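Galindo (2019) – worth the ticket?

reelmargo
Saw it last night. Slow first hour, but Anayeli Bermúdez is fantastic and I'd go again just for the train station bit.

pindo_fan32
Nope. 100 minutes of staring out of windows. Nostura was the better movie and it had half the budget.

reelmargo
Nostura put me to sleep!! We clearly want different things.

tuckerb
Somewhere in the middle – great score, weak ending. Dinner table talk at our place was all about that last shot.
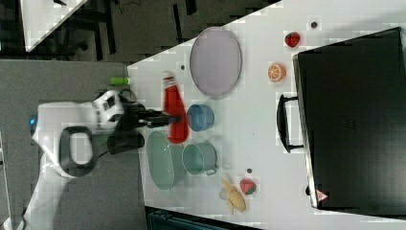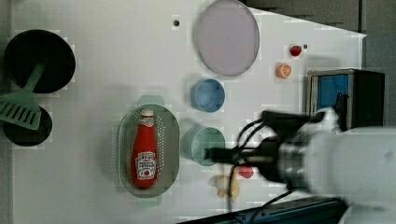 Anyway, I'm seeing it again in December when my sister visits. Does the director's cut fix the ending?

pindo_fan32
It's longer. Good luck.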